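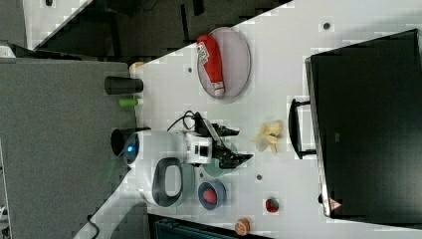

Residue Losses in Squeeze Packaging for Thick Sauces
Student Project Report
Feb 13, 2023

1. Introduction

Thick sauces leave a layer of product on the inner wall of the container when the user considers it empty. This residue is paid for by the buyer and is a contaminant in the plastics recycling stream. The red squeeze bottle lying on the oval plate is of the general shape considered in this report: a soft body and a cap at one end. The project measured how much product remains in bottles of this kind at the end of normal use, and whether storage position, temperature or squeezing method changes the result.

2. Background

Tomato sauce is a yield stress fluid. Below a certain stress it behaves as a soft solid and does not flow under its own weight. Above that stress it flows, and its viscosity falls as the shear rate rises. A film on a vertical wall will stay in place if the stress from gravity at the wall is lower than the yield stress. For a film of uniform thickness, the wall stress is the product of density, gravitational acceleration and film thickness, so there is a critical thickness below which no draining occurs. Waiting longer does not remove this part of the residue.

Two further effects were expected. The first is wall slip, in which a thin watery layer forms between the sauce and the plastic and lets the bulk slide as a plug. The second is air entry. When the bottle is released, air returns through the valve and may cut a channel through the remaining sauce - after this point squeezing mostly expels air.

3. Materials

Two sauces were bought from a local store in Rindcombe. Hustura is a standard tomato ketchup with no added thickener on the label. Dukar is a reduced sugar ketchup that contains modified starch. Both were moved into identical clean bottles supplied by Bravo, so that bottle geometry was the same in all runs. Each bottle was weighed empty with its cap, then filled and weighed again. The scale was checked against a reference mass at the start of each session.

4. Method

Each sauce was tested in three storage positions: upright, lying flat, and inverted on the cap. Bottles were held in position for 60 minutes before each dispensing step. Dispensing was done by hand in four strokes, with a pause between strokes to allow air to return. The step was repeated until a full set of strokes gave no visible product at the valve. The bottle was then wiped on the outside and weighed.

A total of 84 runs were completed, split evenly between the two sauces. The main set was run at 19 °C. A smaller set used bottles taken from a refrigerator. In the last part of the work, bottles that had reached the end point were tapped on a padded block, left inverted and dispensed again.

5. Results

Storage position had the largest effect. Inverted bottles held the least residue at the end point and upright bottles the most. Bottles stored flat fell between the two, but the spread within this group was wide. In the flat position the sauce collected along one side, and the result depended on which side faced down during dispensing. This was not controlled in the first session, and those runs are reported separately in the appendix.

Dukar left more residue than Hustura in every position. The film was thicker near the shoulder of the bottle, where the wall angle is shallow. Refrigerated bottles left more residue with both sauces, though the difference was small for Hustura.

Tapping recovered additional product from upright and flat bottles. It had little effect on bottles that had been stored inverted.

6. Sources of Error

Hand dispensing is the main weakness of the method. Stroke force was not measured, and it probably dropped toward the end of long sessions. The end point is also a visual judgment - two runs had to be discarded after product appeared during wiping. Moving the sauce from its original container may have broken down some of its structure, which would lower the yield stress and understate the residue. No viscometer was available, so the yield stress values used in the draining estimate were taken from course tables.

7. Further Work

The dispensing step should be repeated with a lever press and a fixed stroke length. A second bottle with a steeper shoulder would show how much of the residue is due to geometry. Access to the press has been requested for June, and the remaining Bravo bottles have been washed and kept for that purpose.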